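Home arm in the garage, parallel gripper, wrist camera in sim

Forum: Builds and Projects > Arms and Grippers

plorus_bench
I've been putting together a small arm at home since last winter. It sits on a bench in the garage next to the water heater. The arm is a used Lodhi five-joint kit that I bought from a coworker, with a Postik controller board and a parallel gripper I built. The arm and the board are fine. My trouble is the gripper and the wrist camera.

I work in sim first and then move to the bench. In sim the wrist view looks usable and I can get the gripper to close on a block. On the bench the same routine misses to the left, and it misses by more as the arm reaches out. At full reach it's almost a whole finger width off.

Things I've checked so far:
- joint zeros, twice
- belt tension on the shoulder
- camera mount screws
- that both fingers travel the same distance

Any ideas before I take it all apart on Sunday?

Myrtle Oyelaran
If the miss grows with reach, I'd look at angle before offset. A straight offset gives you the same miss everywhere. A small twist at the wrist or at the camera gives you a bigger one the farther out you go. Did you measure the camera's angle on the bracket or did you take it from the drawing?

plorus_bench
From the drawing. The bracket is printed, so it could be off.

Myrtle Oyelaran
Then measure it. Put a straightedge across the finger tips, lay a printed grid flat on the bench, and see if the grid lines run square to the straightedge in the camera view. Takes ten minutes.

tkhurana
I disagree with starting at the camera. I had a Lodhi and the base plate on mine was not flat. Bolt it to a bench that isn't flat either and the whole arm leans. The lean shows up at the far end as a side miss. I lost a month to software before I put a level on it.
Trilok Khurana

plorus_bench
Bench is an old door on sawhorses, so no, it's not flat.

Myrtle Oyelaran
OK, that changes my order. Level first, camera second.

gus_in_the_shed
Skip both. Put a tag on the bench, run a hand-eye calibration and let the math take care of it. I used the Catent calibration script on mine and never measured anything.

tkhurana
Calibration won't fix an arm that moves on its bolts. If the base rocks, you get a nice number that is only good until the next time you lean on the bench.

gus_in_the_shed
I didn't say leave the bolts loose. I said you don't need to chase every angle by hand. He has a camera, he should use it.

Myrtle Oyelaran
Both of you are right about different parts of it. Make it stiff, then calibrate. Could you post what the wrist camera gives you in sim? I'd like to know how much of the fingers you can see.

plorus_bench
Sure. It's the stock room that came with the sim, I only swapped in my gripper. The fingers are wide open here.

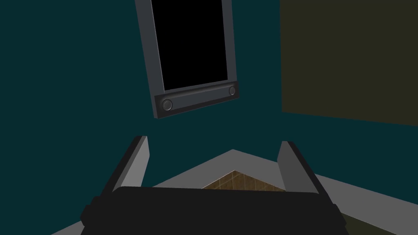 The sim is set up with the drawing numbers for the bracket, same as the code on the bench. I never put any error into it. I guess that's why it always works in there.

Myrtle Oyelaran
Yes, that's a big part of it. Your sim and your code agree with each other, so there's nothing for it to get wrong. Turn the sim camera two degrees and leave the code alone. If the block test starts missing the way your bench does, you've got a good suspect.

Good that both fingers are in view, by the way. Keep it like that. You can use the finger tips as a check every time you power up.

tkhurana
Two degrees is a lot for a printed bracket. I'd still bet on the base.

plorus_bench
Tried it tonight. With the sim camera turned two degrees it misses to the side, and the miss grows with reach. Looks a lot like the bench. So it could be the camera. It doesn't rule out the base.

I also put a level on the base plate. It's low on the left. I can see daylight under one corner.

tkhurana
There you go.

gus_in_the_shed
And after you shim it you'll still have to calibrate.

plorus_bench
Plan for Sunday is to bolt the base to a piece of steel plate, shim that, then do Myrtle's grid check, then run the Catent script. I'll write the angle down before and after so I know which one did what.

Myrtle Oyelaran
Good order. Mark the bracket position with a paint pen before you loosen anything.

gus_in_the_shed
What thickness of plate?

plorus_bench
Whatever is in the scrap bin at work. Probably quarter inch.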